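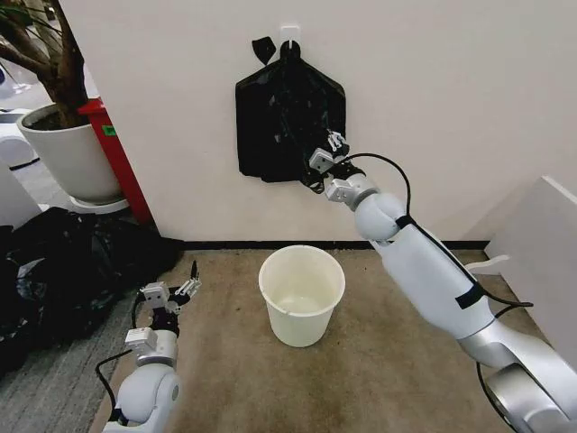
Evening Helper, Robot Side — Prusatwood offices

We're looking for a warm, patient person to join our cleaning crew at Prusatwood, working next to the two-armed robot that has taken on bag duty. Changing trash bags used to eat up the first part of everyone's shift, and now the crew has that time for the kitchens and the plants, which they like a good deal better.

You'll hang fresh bags on the wall hooks, put the buckets out, stay close while the arms work, and write down whatever goes wrong — a torn bag, a missed grab, anything at all. No technical background needed, we'll teach you. No one on the crew lost hours when the robot came, and Tincuța Radu, who leads the evening team, is happy to talk that over with you before you apply.

Shifts are 4 hours, starting at 5 p.m., from August. Quote job 1075 and tell us a little about yourself!

9 shares · 2 comments

Mabula: Is the bending any less now? My back is asking.

Histier: Do you take people with no cleaning experience?

Contact Prusatwood | Back to top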